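Los tapones obturadores Jurska se utilizan para cerrar de forma temporal un tramo de alcantarillado mientras se repara un pozo, se sustituye una tubería o se hace una prueba de estanqueidad. Se inflan con aire desde la calle y se retiran por el mismo pozo de registro por el que se introdujeron.

# Obturador neumático Jurska 1681

**Referencia:** 1681
**Uso:** saneamiento, pluviales y redes unitarias
**Disponibilidad:** en almacén, venta y alquiler

## Descripción

El modelo 1681 es un obturador con paso, es decir, lleva una conexión central que permite desviar el caudal con una manguera de bypass. En redes que no se pueden dejar sin servicio es el modelo que más se pide. Si el tramo queda seco durante los trabajos, se puede montar la tapa ciega que viene en la caja y usarlo como obturador cerrado.

El cuerpo es de caucho con refuerzo textil. Soporta el contacto con aguas residuales domésticas y con las grasas habituales en colectores urbanos. Para vertidos industriales conviene consultar antes de pedirlo - hay disolventes que atacan la goma en pocas horas.

## Qué incluye

- Obturador 1681 con argolla de sujeción
- Manguera de inflado de 10 metros
- Manómetro y válvula de seguridad
- Tapa ciega para la conexión de bypass
- 3 juntas de repuesto

La bomba de inflado no está incluida. Sirve cualquier compresor pequeño con regulador, o la bomba manual Pindport que vendemos aparte.

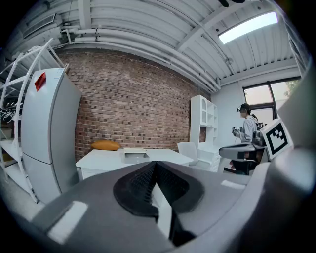 **Hjørdis Öberg**
Responsable de producto, equipos de saneamiento

## Colocación

Antes de bajar el obturador hay que limpiar la zona de apoyo. La arena y los restos de mortero impiden el cierre y acaban cortando el caucho. La tubería debe estar redonda en todo el tramo de contacto; en tubos ovalados o con la clave hundida, el 1681 no es adecuado.

La argolla se amarra siempre a un punto fijo en superficie. El inflado se hace desde fuera del pozo, por etapas, mirando el manómetro, hasta la presión marcada en la placa del equipo. Mientras el obturador esté trabajando no debe haber personal en la línea de empuje, ni aguas arriba ni aguas abajo.

Para retirarlo, primero se baja el nivel de agua retenida con la bomba y después se abre la válvula. Desinflarlo con la carga completa detrás es la causa de la mayoría de las mangueras arrancadas que nos llegan al taller.

## Mantenimiento

Lavar con agua y jabón neutro después de cada uso y guardar desinflado, a la sombra. El manómetro se revisa una vez al año. Las juntas y la válvula son las mismas que en la serie Nyberg, así que quien ya tenga esos equipos puede aprovechar los recambios.

## Alquiler y entrega

El alquiler mínimo es de 3 días. Los equipos se recogen en el almacén de Volavbridge o se envían a obra en la zona de reparto. Los pedidos recibidos antes de las 10 de la mañana salen el mismo día. El mostrador cierra a las 19 horas y el sábado solo se atienden averías y recogidas ya acordadas.

Las devoluciones se hacen con el equipo limpio. Si llega sin lavar se cobra la limpieza según tarifa.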